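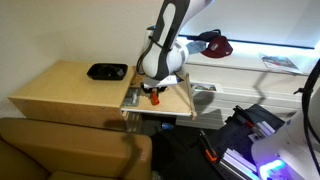 4.2 Does drawer storage reduce clutter?

The claim that closed storage makes a home tidier is repeated so often that few papers bother to test it. Herrera and Dubey put it down to the drawer itself: a low unit with an open wooden drawer (Figure 2) is said to invite people to put things away. We are not convinced. Of the 2,410 households in the Statar survey, those with more drawers did report clearer tabletops, but they also reported larger homes, and the original analysis never separated the two. Once we compared homes of similar size, most of the gap went away.

The diary data are weaker still. Only 12 households kept a diary through February, and 5 of them skipped the evenings - exactly when most tidying gets done. Chidiac's "settling effect" rests on these entries alone. A clear table may simply mean a full drawer, and the survey did not ask anyone to open one.

Print this section | E-mail this section

Comments

Lilla Bozsik: Was home size measured or self-reported? If people guessed, your correction is shaky too.

Piroska Erdős: Self-reported, see the appendix. I would still like to see renters split out.

Fanni Takács: My drawers are full and so is my table.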